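Search tickets and comments

Left gripper drops out of sync after tool pick-up (Sunora vs Sorkon comparison)

Ticket opened by: Siyabonga Le Roux
Opened: 2026-03-05
Status: Open, then closed, then open again
Component: end effectors, both arms
Severity: medium, or high if you are the screwdriver

Summary

We are comparing two grippers on the two-arm bench. The right arm has the Sunora, a parallel gripper with the white fingers. The left arm has the Sorkon, with the black pointed ones. The task is the dull one we always use: right arm picks up the cordless screwdriver, brings it to the holder, lets go, and the left arm steadies the holder while this goes on. With both grippers on the same controller (Laltoditz), the left one stops answering for a moment whenever the right one closes on something. It then wakes up and carries out every command it missed, in order, at full speed.

This is very thorough of it and I would like it to stop.

Steps to reproduce

Start the controller. Home both arms. Open both grippers. Send the right arm to the screwdriver and close at the default force. While it is closing, send any position command to the left gripper. Wait.

Expected: left gripper moves.

Seen: left gripper does nothing, reports "OK", then moves later when you have stopped expecting it to.

Log, first run

Controller up. Both grippers found on the bus. Sunora answers first, as it has all week.

Right gripper closed on the screwdriver. Left gripper status: OK. Left gripper position: unchanged. Left gripper opinion of the situation: OK.

Pulled the error table. It has one entry, which is a warning that the error table is nearly empty.

Second run with the left gripper idle. No fault. So the Sorkon is perfectly reliable as long as it is not asked to do anything.

Third run, commands to the left only, right arm parked. No fault either. It takes the pair of them.

Comment, Siyabonga

I suspected power first, because I always suspect power first and am right often enough to be insufferable. Both grippers were on one supply. The Sunora draws a lot on closing, and I had a nice theory about a dip. Moved the Sorkon to its own supply. The fault came back at once, in the same place, and the theory has been retired.

Swapped the cables left to right. Fault stays with the left gripper. Swapped them back, because the shorter one pulls on the wrist at the far end of the reach and I don't want a second ticket.

Swapped the grippers themselves, which took most of the morning. With the Sorkon on the right arm and the Sunora on the left, the Sunora stalls. I was rather pleased with that, having spent several days telling people the Sorkon was at fault. I have written to them. Put both back where they were.

That leaves the bus or the controller, and the bus is a piece of wire.

Comment, Siyabonga

Turned on the long log in Laltoditz. Be warned that it writes 1,182 lines for a single pick, and nearly all of them say "tick". The useful part is near the end. While the right gripper is closing, the controller asks it for its force reading over and over without pausing, and everything for the other gripper waits in a queue. When the force settles, the queue is let go in one lump. The left gripper is only doing as it is told, late.

The "OK" turns out to mean "OK, I have put that in the queue". The manual says so on page 9, in the paragraph after the one everybody reads.

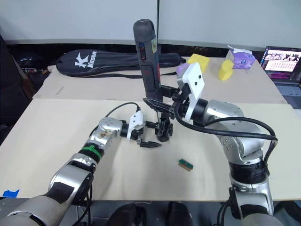 The polling rate can be changed, though the setting is under "Display". I turned it down by steps and repeated the pick each time. At the lowest setting the left gripper answers properly but the right one has no idea how hard it is squeezing, and finds out with a creak. Two steps up from the lowest is a fair compromise: the left gripper is late by an amount you can measure but wouldn't notice, and the screwdriver doesn't complain.

Set it there. Ran the pick 7 times. All clean. Closed the ticket.

Comment, Siyabonga

Reopened the ticket.

The setting isn't kept. Restart the controller and it goes back to the default, with the box on the settings page still showing my number. So for anyone who reads that page (me, after lunch) everything looks fine, and then the left arm grabs at the holder like somebody catching a bus.

No harm done to the holder. The Sorkon's fingertips are narrow and went past the base instead of into it. I'd count that in its favour if it had been on purpose.

Workaround for now: after every restart, change the polling rate to something else, save, change it back, save. Saving the same number twice does nothing because the page decides you haven't changed anything. I have put this in the start-up notes in capitals.

Notes on the grippers themselves

The fault is not the fault of either, so the comparison still stands. As far as it goes:

Sunora. Good on the screwdriver. Wide fingers, steady hold, and it doesn't let the thing swing when the arm slows down. Slow to open. Calibrates itself on power-up whether or not there's something between the fingers, so clear it first. Poor on anything flat. I tried it on the circuit board and it pushed the board along the table very gently until I stopped it.

Sorkon. Much better on the board, which it picks up by the edge without fuss if you come in level. Quick. On the screwdriver it is hopeless, because two points on a round handle make a hinge. The force readings wander when it's been working for a while, and the zero has to be set again. The mounting screws are a size we do not otherwise own.

If we had to buy one kind for both arms I'd say Sunora and do the boards some other way. If we can have one of each I would leave them exactly as they are, chiefly because I've had them off once already.

I was also asked to try the Salameh adaptor plate, which is meant to let you change grippers without tools. It needs a tool. I will do it separately once this is shut.

Reply from controller support (pasted from email)

"Thank you for your report. The behaviour you describe is expected when two grippers share a channel. We suggest using one gripper. The saving of the polling rate is a known matter and will be looked at in the September release."

Comment, Siyabonga

Have asked whether the second channel, the one printed on the side of the controller with a little number 2 next to it, can be used for the second gripper. It seemed a fair question given that it's there.

Comment, Siyabonga

They say yes, with a licence key. Key requested. Form wants the serial number, which is on the underside of the controller, which is bolted down.

Still to do

Unbolt controller, read number, bolt it back.
Rerun the pick with each gripper on its own channel and the polling at default.
Set the Sorkon zero before and after, and write both down this time.
Change the title of this ticket, as it still blames the left gripper.

Leaving open until the key comes.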